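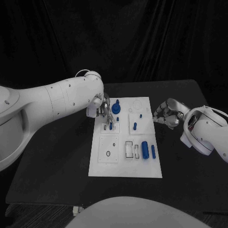 Cinzia Palumbo wrote to ask whether I really needed to go through the whole set-up again every time the board gets moved, or whether I'd just got into the habit. She runs a pair of arms herself and reckons she hasn't touched her reference positions since last October, and everything still goes where it should.

Well, Cinzia, I envy you! I did try it your way for a while, and I'll own up to a fair bit of habit in the way I go about things now. But our two arms don't share a base the way yours do, and if the board shifts by the width of a pencil line, the left one and the right one end up disagreeing about where it is. Each of them is quite sure of itself, too. So I go through it all again, usually with a mug of tea balanced somewhere I've told everybody else not to put one.

I start with the left arm, the one with the gripper, as it's the easier of the pair. I bring it down over the stepped knob at the slowest speed Pavum will let me have (that's our control program, and I've grumbled about it on here before), then stop well short and have a good look from the side. You want to get your eyes level with the table for this, knees permitting. If the fingers look as though they'd close evenly, I save the position, lift away, and come down again from somewhere else to see if I still like it. I do 6 positions like that, always in the same order, and I write them in the notebook as well as saving them. Embla Vik laughs at the notebook, but she was very glad of it the day the saved file came back blank.

The hand on the right takes longer. There are so many more joints to go out of true, and a finger that has drifted a little doesn't show until you ask it to meet something thin. I park it just off the edge of the board while I'm working on the left arm, and only when that's done do I wake it up and run each finger open and shut by itself. A finger that's stiff on the way back gets its tendon looked at. One that's stiff both ways has generally got fluff in it, and a soft brush does the trick.

Then the cables. Please do look at your cables! I like a loose loop over the elbow with enough slack for the arm to fold right up, and I swing it through its full reach by hand with the power off, feeling for any tug. We lost 2 whole days in the spring to a lead that was only pinching at one angle, and I had blamed the motor, the program and poor Everaldo Miranda before I found it.

After all that I run 10 slow cycles with my hand near the stop button, and if those go nicely I leave it to do 100 while I have lunch. Anything that goes wrong gets a line in the notebook with the position number beside it. Last week it was position four twice running, and it was the wrist bolts wanting a quarter turn.

Cinzia, if you're still reading, I'd love to know how your board is fixed down. I've been using clamps from Zanetti and I'm not in love with them.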